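Subject: Re: [tratley-users] Colour banding and blockiness in flat greys after export
Date: 3 November 2020
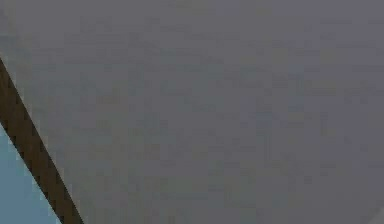 Flat grey render, low resolution, dark brown strip at left

> We have moved our exports from Detura to Tratley and the large plain
> areas now come out blotchy. Textured areas are fine. We have tried a
> higher bitrate and it makes the files bigger without curing it. Is
> this the encoder, or is something going wrong before it gets there?
> Same source files in both cases, 8 bits per channel, default preset.

Probably both, in that order of importance.

The default preset in Tratley spends very few bits on blocks with low variance. In a wall or a clear sky nearly all the detail sits in the lowest couple of levels, so the quantiser rounds it to nothing in one block and keeps a little of it in the next. The result is a patchwork of slightly lighter and slightly darker squares. Raising the overall bitrate does not help much because the extra goes to the textured areas first – the rate control thinks the flat ones are already good enough.

Things to change, starting with the cheapest:

Set the adaptive quantisation mode to 2. The default is tuned for film grain and does the wrong thing on clean material.

Check chroma separately. If the blotches have a blue or purple tint you are looking at chroma quantisation, and the luma settings will not touch it. Lower the chroma offset by 2 and compare again.

Turn dithering on in the step that converts down to 8 bits. Detura did this without telling you, which may be why you never saw the problem there. Tratley has it off unless asked.

Do not denoise before encoding. A small amount of noise is what keeps the gradients together, and the Dunddale filter in particular removes all of it at its default strength.

For testing, cut a short section of about 200 frames with as much plain area as you can find and encode only that. Compare at full size on a monitor with its sharpening switched off. The averaged quality score is no use for this fault, as the error per pixel is tiny and the average hides it.

The Valcárcel patch from February changes how the low-variance threshold is worked out. It is in the development branch but has not been merged, and it applies cleanly to the current release as far as I have tried it. Encoding is slower with it. I would leave it alone until you have tried the settings above.

If it still looks wrong after that, post the full command line and the first part of the log – the summary at the end leaves out the chroma values.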